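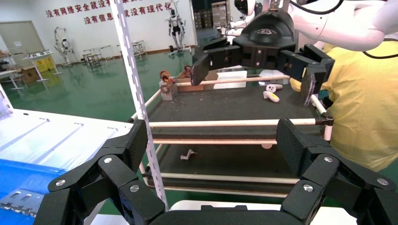
Photo: Trillis robotics club

Putting things away is hard. Parents have known this for centuries, and a student robotics club has now spent most of a semester confirming it.

The Trillis club is getting ready for the Gukudov Cup, a student contest in May whose main event carries the thrilling title of Timed Tidying. Each team gets a cart, a bin and 900 seconds. Its robot arms have to clear the cart, put the right parts in the bin and leave everything else alone. Points come off for drops, for collisions and for what the rule book calls "unnecessary flourishes."

The rule book runs to 60 pages. Two of them cover the meaning of the word "in." A part hanging over the side of a bin is not in, according to the organizers, and neither is a part that a gripper is still holding when the clock stops. Last year's team lost a place in the final over the second point and still brings it up at lunch.

Trillis has entered under the name Plilten, which was picked by vote and which no member will now admit to voting for. The club practices with two kinds of hands. One has several fingers and can, on a good evening, pick up almost anything. The other has long, flat fingers and less ambition. The flat one has the better record so far, a fact the students who programmed the fancy one would like to see in context.

"People come in expecting backflips," said Justinas Šimkus, the club's adviser. "Then they watch an arm think about a bracket for a while, and they ask where the restrooms are."
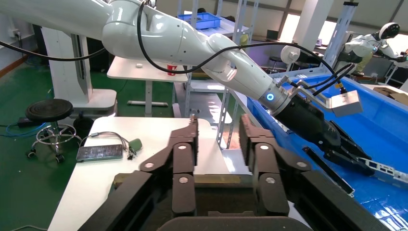 Long, thin parts are the current headache. A bar picked up near its middle will usually go where it is told. Grab the same bar near one end and it swings, tips or catches on the side of the bin, and the arm has to back off and start over. The students have logged 183 practice grabs on long parts alone, in a spreadsheet with a column for cause of failure. The most common entry is "end." The second most common is "who moved the bin."

Cables come next. The rules say a team may bring its own wiring but has to keep it out of the way of the arms, and the club has rerouted its own several times. Šimkus would like to see it done once more before the contest, with labels.

Then there is the Pylypenko school, which won last year with an arm so slow that some of the audience thought it had been switched off. It dropped nothing. The Plilten crew spent the winter making their own arms faster and has spent the spring quietly turning the speed back down.

Practice runs until 9 p.m. on club nights. After that the students put the tools away themselves, by hand, and Šimkus says that part could use some work too.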